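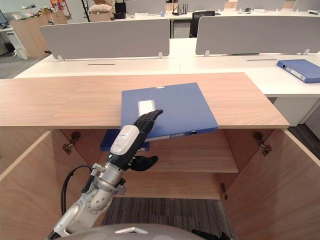 3.2 Collection procedure

Demonstrations for the office tidying tasks were gathered by teleoperation over a period that began in March. Two operators shared the work, and each had completed the training block described in Section 3.1 before any of their episodes were admitted to the main set. The binder tasks were the first to be recorded in volume. They were chosen for the way they combine contact with a large, flat object and the constraints of ordinary furniture, neither of which is well represented in the tabletop sets we had used in earlier work. In Figure 2 the four fingers of the black hand are held together and pressed against a blue binder whose front portion overhangs the edge of the cabinet top, while a second binder rests on the shelf behind the open doors. Flat-hand contact of this kind is labelled "press" in our annotation scheme, and it is kept separate from "grasp" even when both occur within the same episode.

Figure 2. Binder task, head camera view. The cabinet doors are open.

Each episode starts from a keyframe pose and ends when the operator releases the foot switch. The operator receives a written instruction on a side monitor and is free to choose which arm to use, unless the instruction names one. We did not script the order of sub-steps. Early trials with scripted sub-steps gave cleaner segment boundaries, but the resulting motions were stiff and the policies trained on them recovered poorly when an object was nudged out of place. Under the free protocol the operators tended to develop their own habits, and some of these are visible in the data. One operator almost always straightened a binder before attempting to lift it; the other would slide it toward the edge first. Both strategies were retained.

Recording was handled by Pruvside, our in-house logging tool, which writes joint states, commanded targets and all camera streams to a single container file. Streams are aligned on the controller clock. Where a camera dropped frames, the episode was kept if the gap was shorter than seven control steps and was otherwise discarded. Episodes were reviewed in batches of 20, normally on the Friday of the week in which they were recorded, and the reviewer was never the person who had operated the robot for that batch.

3.3 Viewpoints

The head camera gives the widest view of the workspace and is the one most readers will be familiar with from comparable sets. Its weakness is occlusion. When the robot reaches forward over a low cabinet, the forearm and hand hide a good part of the shelf, and the object being handled may be out of sight for much of the reach. For this reason we also record from the wrists. The wrist cameras see the fingertips and whatever is directly beyond them, and they continue to supply useful information when the arm is working beneath or behind furniture.

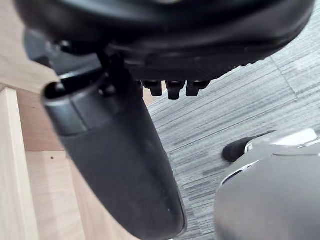 Wrist views come with problems of their own. The camera moves with the hand, so the background changes quickly and motion blur is common in the faster episodes. Lighting is uneven, with the underside of a chair or desk falling into deep shadow while pale wood beside it is bright. We considered locking the exposure for each session and decided against it, as the locked settings that suited the floor left almost nothing visible under the seats. Automatic exposure was used throughout, and the exposure value is stored with every frame so that users of the data can normalize it if they wish.

A second difficulty is that a wrist view may contain very little that identifies the task. A reviewer shown only carpet, chair hardware and a fingertip has no reliable way to say which instruction was being followed. Annotators therefore worked with all streams side by side, and a wrist clip was never labelled in isolation. Frames in which the target object is absent from a wrist view are marked as such but are not removed. Our baseline, Vanags, was trained both with and without these frames, and the comparison is given in Section 5.

3.4 Composition and splits

After review, 1,304 episodes remained. Of these, 1,000 form the training split and the rest are divided between validation and test. The division was made by session – never by individual episode – so that near-identical furniture arrangements do not appear on both sides. Chairs and other loose furniture were left where they stood at the beginning of a session, and their positions were not standardized between sessions. This adds variation we think is worth having, although it also means that a small number of instructions are harder in some sessions than in others.

Failed attempts were kept when the operator recovered and finished the instruction. Attempts abandoned partway were moved to a separate subset, Liltine, which is released alongside the main splits and has no role in the experiments reported below. Nélida Urrutia and Yanling Liang carried out the final pass over the segment labels, and disagreements between them were settled by watching the episode together at half speed. Most concerned the frame at which a press turned into a grasp.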